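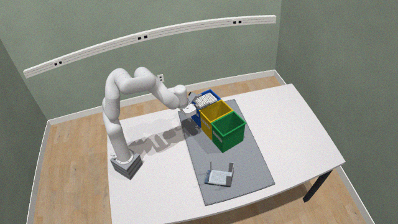 Figure 3. Simulated sorting cell with the arm, the three bins and two of the devices. The gripper is beside the blue bin; a second device lies on the mat near the green bin.

4.3 Failure analysis: blocked bins and false release reports

The sorting task described in Section 4.1 asks the arm to pick used network devices from a mat and place each one in the bin assigned to its class. The cell in Figure 3 was built in the Civow simulator. The policy under test, Usow, receives a camera image and the joint state at every control step, and outputs a target pose for the gripper together with an open or close command. A separate supervisor decides when a placement is complete and which device should be handled next. This section deals with the failures that occurred after a successful grasp. Grasp failures are covered in Section 4.2 and are excluded from the counts given here.

We ran 648 episodes with the final policy checkpoint. Starting poses for the devices were drawn at random within the mat area, and class labels were drawn independently of pose. Bin positions and bin order were held fixed. An episode was ended when the supervisor reported that all devices had been placed, when the time limit was reached, or when the simulator raised a contact force fault. Each episode log contains joint positions, commanded and measured gripper opening, contact pairs, and the pose of every device.

In 36 episodes the supervisor reported full completion although at least one device was not inside its assigned bin at the end. We refer to these as false completions. They are of more concern than time-outs. A time-out leaves a clear record and stops the cell, while a false completion passes a wrong state on to whatever process comes next. In the planned installation at Vaughan, the next process is an automatic bin exchange, and a device protruding above the rim at that point could be struck by the exchange carriage.

Replay of the logs showed that the false completions fall into two groups.

Rim rest. The device was released above the correct bin but came to rest across the opening, supported by the rim at two or more places. Devices whose longest side exceeds the width of the bin opening are the most exposed to this fault. They will enter the bin only if they are tilted before release, and the policy had learned to tilt them in most cases. When the grasp was made far from the center of the housing, however, the tilt was applied about a point near one end of the device. The opposite end then met the rim early, and the device rotated back toward horizontal as the gripper opened. Figure 3 shows a device lying across the blue bin, tilted and filling most of the opening. A still view of this kind does not establish whether the device is stable, and we classified episodes from the contact record alone.

Antenna catch. The device entered the bin in part, but an antenna remained outside and held the housing up. This group was smaller. It was limited to device models with rigid antennas modeled as fixed bodies. In physical units many antennas are hinged and would be expected to fold under load, so the simulated rate for this group probably overstates the real one. We did not test this.

Both groups share a single cause on the supervisor side. The completion check used a region test: a device was counted as placed if its center lay within the horizontal outline of the bin and if the gripper had been open for a set number of control steps. Height was not tested. The check had been written for an earlier set of small objects, all of which fell to the bin floor when released, and it was carried over to the network devices without change. A device resting on the rim satisfies both conditions as well as a device on the floor of the bin.

A second weakness made the first more serious. Once a device had been counted as placed, the supervisor removed it from the list of tracked objects. Any later motion of that device was ignored. In several episodes a device at rest on the rim was touched by the forearm or by the gripper during the next placement and was pushed out onto the mat. The supervisor did not return it to the list. The policy, which works from the image, sometimes moved toward the displaced device and was then sent back by the supervisor to its home pose. Seen in the logs without the supervisor state, this behavior resembles a policy fault, and we at first recorded it as one.

The layout of the cell contributes to the secondary contacts. The three bins stand in a diagonal row and are in direct contact with their neighbors, so there is no clearance between one opening and the next. The green bin is at one end of the row, the yellow bin is in the middle, and the blue bin is at the other end. A device that extends past the rim of one bin can therefore reach into the space above the next. The transfer path to the yellow bin was planned with a fixed height margin above the rims, and this margin took account of the device in the gripper but not of anything already resting on a neighboring bin. The planner treated each bin as an empty open box for the whole of the episode.

Contact force faults were examined separately. The simulator stops an episode when the estimated force at the wrist exceeds a threshold. In the runs with this outcome, the most common sequence was a descent toward a bin whose opening was already blocked. The policy continued to lower the gripper until the held device pressed against the resting one. The force then rose over a small number of control steps and the fault was raised as designed. We consider the stop itself to have worked correctly. The hazard lies in the interval before it, during which the arm loads the bin wall from above. The bins in the simulation are rigid and fixed to the mat. Real bins would flex or slide, and the force signal would rise more slowly, so the simulated stopping distance should not be taken as an upper limit.

Changes to the supervisor. Three changes were made, in the order listed. First, the region test was replaced by a volume test. A device is counted as placed only if the highest point of its housing is below the plane of the rim. Antennas are tested against a separate, looser limit. Second, placed devices remain in the tracked list until the end of the episode, and the volume test is repeated for all of them before completion is reported. Third, the planner receives the current height of the contents of each bin and raises the transfer path to match. If the required path lies outside the reachable space of the arm, the supervisor stops the cell and requests operator attention.

The policy was not retrained. The purpose was to find out how much of the fault could be removed without altering the learned component. The episodes with false completions were replayed from their original starting states with the revised supervisor. None ended in a false report. Some ended with the device correctly placed after a second attempt, in which the gripper closed on the raised end of the device and released it again at a steeper angle. The remainder ended in a stop with a request for attention. We regard a stop as an acceptable outcome for this task, although it lowers throughput.

Two side effects were observed. The volume test rejects some placements that an operator would accept, mainly where one device has landed on top of another in a bin that is nearly full. The repeated check also adds a short delay before each completion report, which is noticeable when many devices are tracked. Neither effect was considered reason to return to the earlier check.

Limits of the analysis. The revised supervisor uses exact device poses supplied by the simulator. No such source exists in a physical cell, where the height of the contents would have to be estimated from depth images. Rim height and device height differ by a small amount in the cases that matter most, and an estimate with a comparable error would bring back part of the fault. A depth sensor from the Wultel line has been selected for the Vaughan cell, but its error on glossy housings at the intended mounting distance has not yet been measured. Until those measurements are available, the bin exchange will remain under manual release.

The replay set is also biased by construction. It consists of episodes that failed under the old supervisor and says nothing about new failures that the revised planner may introduce in episodes that had previously succeeded. The raised transfer path brings the elbow closer to its joint limit when the arm is working over the farthest bin. No limit violations were recorded in the replays, but the set is too small to support a general statement. A full repetition of the test under the revised supervisor is described in Section 5.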